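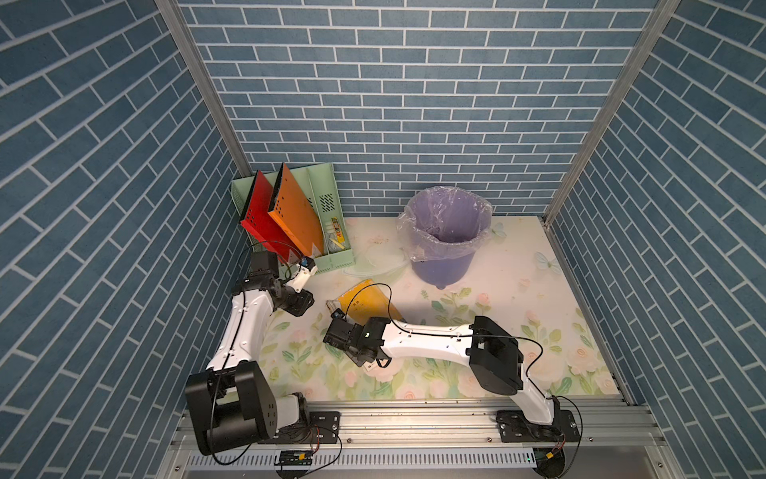 Filed under: Home & Garden > Paint & Wallpaper

MayureeM
My mother-in-law's hallway is 170 inches long and she has her heart set on a busy paper from Jukier, and I've been going back and forth with her since January, bless her. I keep telling her a pattern can be lovely and still need a calm neighbor. Blue brick on the walls and pale flowers with little butterflies underfoot, say, is two patterns talking at once, though I'll admit the soft pastels help. Would you paper all four walls?

baran_paints
Oh, go for it! We did ours top to bottom and I smile every time I come in with the groceries.

Yevhen Didenko
I have to disagree, friend. One wall, and paint the rest. I spent $200 on paper for our landing and had half of it down again by summer.

baran_paints
Well, landings are dark, Yevhen! Is hers?

MayureeM
No, there's a big window at the far end. I'll order 6 samples and let her tape them up.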